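벼룩시장에서 작은 살림살이 파는 법: 서랍 정리부터 테이블 차리기까지

작성일 7/16/21 | 분류: 살림, 중고 나눔

지난달에 부엌 서랍 정리 글을 올리고 나서 댓글로 제일 많이 받은 질문이 "그럼 그렇게 꺼낸 물건은 다 어떻게 하셨어요?"였어요. 짧게 답하면 팔았습니다. 그것도 온라인이 아니라 동네 벼룩시장에 나가서 테이블 하나 펴 놓고요. 짧게 답하고 말려고 했는데 쓰다 보니 댓글 칸이 모자라서, 아예 따로 글을 하나 쓰기로 했어요. 차 한 잔 옆에 두고 천천히 읽어 주세요. 저는 원래 말이 긴 사람이라 이번에도 좀 깁니다.

우선 제 이야기를 조금만 할게요. 저는 졸데일(Jolldale)로 이사 온 뒤에 벼룩시장이라는 걸 처음 제대로 알았어요. 한국에 살 때도 플리마켓은 가 봤지만 그때는 늘 사는 쪽이었고, 예쁜 수공예품을 구경하는 곳이라고만 생각했거든요. 그런데 여기서는 정말 자기 집 찬장에서 꺼낸 컵이며 달걀 받침이며 아이가 가지고 놀던 장난감을 그대로 들고 나와요. 옆집에 사시는 홋엘리버 할머니, 그러니까 Godelieve Boersma 씨가 (발음이 어려워서 저는 아직도 제 마음대로 부릅니다) 어느 날 현관문을 두드리시더니 토요일 자리를 하나 잡았는데 반쪽이 남는다고, 반쪽만 맡아 보지 않겠느냐고 하셨어요. 그게 시작이었습니다.

첫날은 엉망이었어요. 물건은 상자에 담은 채로 내놓았고 가격표도 없었고, 잔돈은 지갑에 있던 동전 몇 개가 전부였어요. 할머니 쪽 반은 잘 나가는데 제 쪽 반은 사람들이 상자를 슬쩍 들여다보고 그냥 지나가더라고요. 그 뒤로 할머니 하시는 걸 어깨너머로 보고, 물어보고, 몇 가지는 제가 틀려 가면서 배웠습니다. 장부를 꺼내서 더해 보니 그동안 판 금액이 2,076유로예요. 큰돈이라고 하기는 어렵지만 전부 서랍 속에서 잠자던 물건이었다고 생각하면 저는 꽤 뿌듯합니다.

1. 물건 고르기

옷이나 가구 말고 손바닥에 올라가는 작은 물건 위주로 이야기할게요. 작은 물건은 들고 가기 편하고, 사는 분도 가방에 쏙 넣어 갈 수 있으니 망설임이 적어요. 대신 값이 싸서 여러 개를 팔아야 하고, 그만큼 준비에 손이 갑니다.

제가 고르는 방법은 이래요. 커다란 쟁반을 하나 식탁 위에 올려 두고 일주일 동안 집 안을 다니면서 "어, 이거 아직 있었네" 싶은 물건을 그때그때 올려놓습니다. 날을 잡아서 한꺼번에 하려고 하면 지치기도 하고, 추억에 잠겨서 진도가 안 나가요. 쟁반이 차면 그중에서 다시 세 무더기로 나눕니다. 팔 것, 그냥 줄 것, 버릴 것.

잘 나가는 물건을 꼽자면 작은 컵과 소주잔 크기의 유리잔, 에스프레소 잔 받침, 쿠키 틀, 단추, 나무 실패, 아이들 소꿉 그릇, 열쇠고리, 냅킨 링, 촛대예요. 짝이 안 맞는 잔도 의외로 찾는 분이 많습니다. 집에서 쓰던 세트에서 하나가 깨졌는데 똑같은 걸 더는 안 판다고, 그 하나를 찾아서 시장마다 다니는 분들이 계세요. 그러니 한 개 남은 찻잔이라고 버리지 마시고 한번 들고 나가 보세요.

반대로 저는 이제 안 가지고 나가는 것들도 있어요. 이 빠진 그릇, 뚜껑 없는 밀폐 용기, 유통기한 지난 화장품(처음에 향수를 들고 나갔다가 할머니께 혼났습니다), 그리고 충전기가 없는 전자제품이에요. 충전기 없는 물건은 손님과 "되나요?" "될 거예요" 하는 대화만 열 번쯤 하다가 다시 들고 오게 됩니다.

아이 장난감은 조금 조심해야 해요. 아주 작은 부품이 있는 장난감은 투명 봉투에 모아 담고, 어린 동생이 있는 집인지 한번 여쭤 봅니다. 그리고 장난감은 꼭 아이한테 먼저 물어보고 가져가세요. 저희 집에서는 이걸 건너뛰었다가 시장 한복판에서 작은 눈물바다가 난 적이 있어요. 결국 플라스틱 말 한 마리를 제 돈 주고 제가 도로 사 온 셈이 됐습니다.

2. 씻고 닦기

씻는 일은 시장 이틀 전까지 끝내는 게 좋아요. 전날 밤에 씻으면 덜 마른 채로 신문지에 싸게 되고, 그러면 잉크가 묻어서 아침에 또 씻어야 하거든요.

유리잔은 미지근한 물에 식초를 한 숟갈 풀어서 담가 두었다가 헹구면 물때가 많이 빠집니다. 플라스틱은 식초 말고 주방 세제를 푼 물에 담그고, 무늬가 인쇄된 것은 수세미의 거친 면을 쓰지 마세요. 저는 한번 열심히 닦다가 토끼 그림의 귀를 지워 버렸어요. 나무로 된 것은 물에 담그지 말고 꼭 짠 행주로 닦은 다음 그늘에서 말립니다. 다 마르면 식용유를 아주 조금 묻혀 문질러 주는 분도 계신데, 식용유는 시간이 지나면 끈적해지니 저는 도마용 미네랄 오일을 써요.

스티커 자국은 드라이어로 살살 데워서 떼고, 남은 끈적임은 베이비오일을 묻힌 솜으로 닦으면 됩니다. 오일을 쓴 다음에는 세제로 한 번 더 씻어 주세요. 안 그러면 손님이 집어 들었을 때 미끈거려요.

금속 냅킨 링이나 작은 숟가락처럼 색이 어두워진 것은 그냥 두는 편이에요. 처음에는 반짝반짝하게 닦아서 나갔는데, 오래된 물건을 모으는 Jozef Claeys 씨가 제 테이블을 보시고는 한숨을 푹 쉬시면서 그 색이 좋아서 사는 사람도 있다고 하셨어요. 그 뒤로는 먼지만 닦습니다.

3. 값 매기기

값 매기기는 정말 사람마다 달라요. 저는 복잡한 걸 싫어해서 거의 모든 물건을 2유로와 5유로 둘 중 하나로 정합니다. 작은 것은 2유로, 조금 좋은 것이나 세트로 된 것은 5유로. 이렇게 하면 계산이 빠르고, 암산이 서툰 저도 손님 앞에서 손가락을 꼽지 않아도 돼요.

가격표는 물건마다 붙이지 않고 구역마다 작은 카드를 세웁니다. 왼쪽은 2유로, 오른쪽은 5유로 하는 식으로요. 다만 손님이 이것저것 들었다 놓았다 하시다 보면 물건이 섞이기 마련이라, 5유로짜리 바닥에는 마스킹테이프를 콩알만 하게 붙여 둡니다. 나중에 뒤집어 보면 금방 알 수 있고 떼어도 자국이 안 남아요.

흥정은 어떻게 하느냐고 많이들 물어보시는데, 저는 오전에는 거의 안 깎아 드리고 점심 지나면 잘 깎아 드려요. 여러 개를 고르신 분께는 하나를 덤으로 드리는 쪽이 값을 깎는 것보다 서로 기분이 좋더라고요. 그리고 아이가 자기 용돈을 들고 와서 사는 경우에는 동전이 조금 모자라도 그냥 줍니다. 이건 방법이라기보다 제 마음이 약해서 그래요.

온라인으로도 팔아 볼까 해서 Gikby에 몇 가지를 올려 본 적이 있어요. 비싼 물건 하나를 팔 때는 괜찮은데, 2유로짜리 컵을 사진 찍고 설명 쓰고 포장해서 부치는 건 저한테는 도무지 맞지 않았습니다. 부지런하신 분은 해 보세요!

4. 자리 신청과 챙길 것

자리는 시장마다 신청 방법이 달라요. 졸데일 장은 6월이면 여름 자리가 거의 다 차기 때문에 봄에 미리 전화를 해 두는 게 좋고, 테이블을 빌려주는지 직접 가져가야 하는지도 그때 같이 물어보세요. 저는 한 번 안 물어보고 갔다가 접이식 다리미판 위에서 장사를 했습니다. 생각보다 나쁘지 않았지만 권하지는 않을게요.

테이블을 새로 장만하신다면 길이 200센티미터짜리 접이식이 작은 물건 팔기에 딱 알맞아요. 더 길면 혼자 보기가 버겁고 차에도 잘 안 들어갑니다. 제 것은 Hermans에서 산 평범한 물건인데, 다리 걸쇠가 좀 뻑뻑한 것만 빼면 만족하고 있어요. 걸쇠에 초를 문질러 두면 한결 부드러워집니다.

가방에는 이런 것을 넣어 갑니다.

잔돈 (동전을 넉넉히, 지폐는 5유로짜리로)
허리에 차는 작은 가방
가격 카드와 굵은 펜
마스킹테이프와 가위
포장할 종이, 헌 쇼핑백
테이블에 덮을 천과 집게
물티슈와 마른 행주
도시락, 보온병, 겉옷
비 올 때 덮을 비닐

돈은 절대로 테이블 위에 두지 마세요. 예쁜 깡통에 담아 두는 분도 계신데 저는 허리 가방이 제일 마음이 편합니다. 그리고 겉옷은 한여름에도 꼭 챙기세요. 새벽에 짐을 풀 때는 생각보다 쌀쌀하고, 가만히 앉아 있으면 더 그래요. 실내에서 열리는 장이라고 방심했다가 문가 자리를 받으면 바람이 그대로 들어옵니다.

짐을 쌀 때는 나중에 진열할 순서의 반대로 넣으면 현장에서 아주 편해요. 제일 먼저 꺼낼 천과 집게가 맨 위, 그다음이 카드, 그다음이 물건입니다. 유리나 도자기는 상자 하나에 몰아 담지 말고 나눠 담으세요. 무거우면 허리도 아프고, 혹시 떨어뜨리더라도 전부 깨지지는 않으니까요.

5. 테이블 차리기

드디어 제가 제일 좋아하는 부분이에요. 같은 물건이라도 어떻게 놓느냐에 따라 손님이 멈추기도 하고 지나가기도 합니다.

첫째로 천을 덮습니다. 맨 테이블 위에 작은 물건을 놓으면 둥근 것은 굴러가고, 유리잔은 내려놓을 때마다 달그락 소리가 나서 손님이 괜히 조심스러워하세요. 얇은 면 테이블보는 예쁘지만 물건을 집을 때 같이 딸려 올라오거나 주름이 잡히고요. 저는 여러 가지를 써 보고 나서 카펫처럼 두툼하고 결이 있는 천에 정착했습니다. 작은 컵도 안 미끄러지고 고리 같은 것도 제자리에 가만히 있어요.

색은 짙은 쪽을 권해요. 흰 천은 하얀 그릇을 다 삼켜 버리고, 꽃무늬 천은 물건보다 천이 먼저 보입니다. 짙은 청록이나 남색 위에서는 하늘색, 노란색 같은 밝은 색 소품이 또렷하게 살아나요.
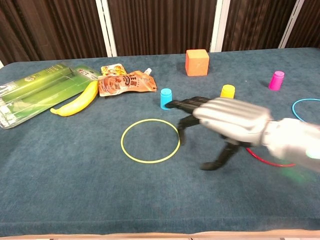

사진 제공: Maarten Baert

뒤쪽 배경도 시간이 되면 신경 써 보세요. 실내 장에서는 뒤가 지저분해 보이기 쉬운데, 갈색이나 회색처럼 차분한 색 커튼이 한 장만 있어도 눈길이 테이블로 모입니다. 야외라면 배경까지는 욕심내지 말고, 빈 상자들만 천 밑으로 밀어 넣어도 훨씬 단정해 보여요. 그래서 앞쪽으로는 천이 바닥 가까이 내려오도록 넉넉한 길이로 준비하는 게 좋습니다.

천은 꼭 새로 사지 않아도 돼요. 저는 Drokora라는 원단 가게의 자투리 통에서 골랐는데, 두꺼운 천은 자투리도 꽤 큼직하게 나오더라고요. 가장자리 올이 풀릴까 걱정되시면 천용 풀을 얇게 발라 하룻밤 말려 두시면 됩니다. 재봉틀이 있으면 지그재그로 한 번 박아 주시고요. 보관할 때는 접지 말고 돌돌 말아 두세요. 접은 자국은 두꺼운 천일수록 안 펴져서, 그 위에 컵을 세우면 기우뚱합니다.

먼지는 이 천의 유일한 흠이에요. 빵 부스러기, 실밥, 강아지 털까지 어찌나 잘 붙는지 모릅니다. 고무장갑을 끼고 한 방향으로 쓸어 주면 돌돌이 테이프보다 잘 떨어져요. Riet Kramer 씨가 알려 준 방법인데, 저는 요즘 소파에도 이렇게 합니다.

둘째는 높낮이예요. 모든 물건이 납작하게 누워 있으면 멀리서는 아무것도 안 보여요. 천 밑에 구두 상자나 두꺼운 책을 넣어서 뒤쪽을 살짝 높여 주세요. 키가 큰 것은 뒤에, 작은 것은 앞에 두고, 깨지기 쉬운 것은 가장자리에서 한 뼘 안쪽으로 들여놓습니다. 유모차가 지나가면서 테이블을 툭 치는 일이 꽤 자주 있어요.

셋째는 간격입니다. 물건을 빼곡하게 늘어놓으면 많아 보여서 좋을 것 같지만, 손님 입장에서는 하나를 집다가 옆의 것을 쓰러뜨릴까 봐 손을 못 뻗으세요. 엄지와 검지가 편하게 들어갈 만큼은 띄워 주세요. 다 못 올린 물건은 밑에 두었다가 자리가 나면 하나씩 올립니다. 한 바퀴 돌고 다시 오신 손님이 "아까는 이거 없었는데" 하시면 그게 또 이야깃거리가 되고요.

넷째, 아이들 물건은 아이들 눈높이에. 저는 테이블 앞 바닥에 돗자리를 작게 깔고 장난감 바구니를 둡니다. 아이가 거기서 노는 동안 부모님이 위를 천천히 구경하세요.

6. 장이 열리는 동안

너무 빤히 보고 있으면 손님이 부담스러워하고, 휴대전화만 보고 있으면 그냥 가 버려요. 저는 뜨개질을 합니다. 손은 바쁜데 고개는 언제든 들 수 있거든요. 단추를 다는 것도 좋고 완두콩을 까는 분도 봤어요.

물건에 얽힌 이야기가 있으면 짧게 들려 드리세요. 이 잔에는 늘 살구 주스를 마셨다거나, 이 쿠키 틀은 반죽을 차갑게 해서 써야 귀 부분이 안 끊어진다거나 하는 이야기요. 저는 여기서 조금 길어지는 게 문제인데, 남편이 옆에서 헛기침을 하면 그만합니다.

화장실에 갈 때는 옆자리에 부탁하고, 옆자리가 부탁하면 기꺼이 봐 드리세요. 그러다가 친해진 분이 Floor Cuypers 씨예요. 그분은 단추만 파시는데 색깔별로 유리병에 담아 오셔서 보고만 있어도 기분이 좋습니다. 요즘은 서로 자리를 나란히 신청해요.

7. 끝나고 나서

파장 삼십 분 전부터는 남은 물건을 종이 상자에 모아 "가져가세요"라고 써 붙입니다. 다시 들고 갈 만큼 아끼는 것만 따로 챙기고요. 집에 와서는 상자를 현관에 쌓아 두지 말고 그날 바로 푸세요. 피곤해도 그날 하세요. 저희 집에서는 다음 날로 미룬 상자가 겨울까지 현관에 있었던 적이 있습니다.

장부에는 날짜, 자릿세, 판 금액, 그리고 손님이 찾았는데 없었던 물건을 적습니다. 마지막 칸이 제일 쓸모 있어요. 지난번에는 달걀 받침을 찾는 분이 여럿 계셔서, 요즘 찬장 안쪽을 다시 뒤지고 있습니다.

천은 밖에서 탁탁 털어 말아 두고, 집게는 비에 젖었으면 꼭 닦아서 넣으세요. 녹이 슬면 다음번에 천에 갈색 자국이 남는데 이게 참 안 빠집니다. 혹시 두꺼운 천에 밴 녹 자국을 빼 보신 분이 계시면 댓글로 방법 좀 알려 주세요. 레몬즙은 이미 해 봤어요.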